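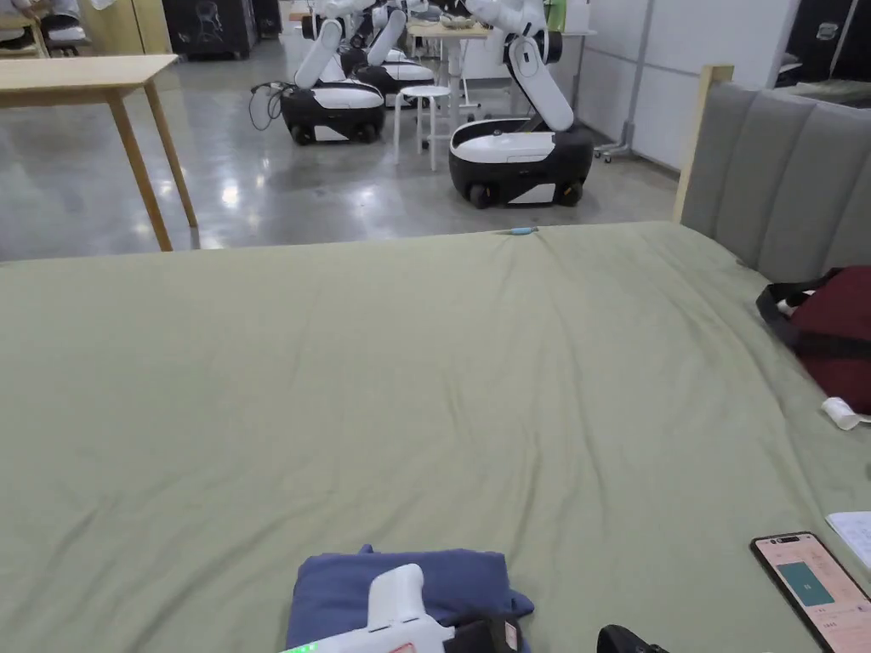

Bed sheet

A bed sheet is a rectangular piece of cloth laid over a mattress, either directly beneath the sleeper (bottom sheet) or between the sleeper and the blankets (top sheet). Most sheets are woven from cotton, linen, polyester or a blend of these.

Construction

Two weaves account for most production. Percale is a plain weave, in which each weft yarn passes over one warp yarn and under the next. Sateen carries the yarn over several crossing yarns before it passes under one, giving a smoother face and a heavier drape. Flannel sheets are brushed after weaving to raise a nap.

Thread count is the sum of warp and weft yarns per square inch. Counts can be inflated by tallying each ply of a multi-ply yarn separately, and comparisons between makers are therefore unreliable.

Flat and fitted sheets

A flat sheet is hemmed on all sides and tucked under the mattress by hand. A fitted sheet has sewn corners and elastic along part or all of its edge. Pocket depth must match the mattress; a shallow pocket on a thick mattress pulls off at the corners.

Creasing

Cellulose fibers crease because hydrogen bonds between their chains break under pressure or moisture and re-form in the bent position. Linen creases most readily, followed by cotton. Resin finishes cross-link the chains and reduce the effect, at some cost in tear strength. Polyester blends crease less without treatment.

History

Linen was the usual sheeting in European households that could afford it before cotton became cheap. An inventory drawn up at Foltum in 1750 lists 27 pairs of sheets, graded by fineness, with the coarsest assigned to servants. Graziella Bassi's study of the Foltum linens attributes the finer grades to weavers at Lalleo.

See also

Duvet cover
Mattress pad
Pillowcase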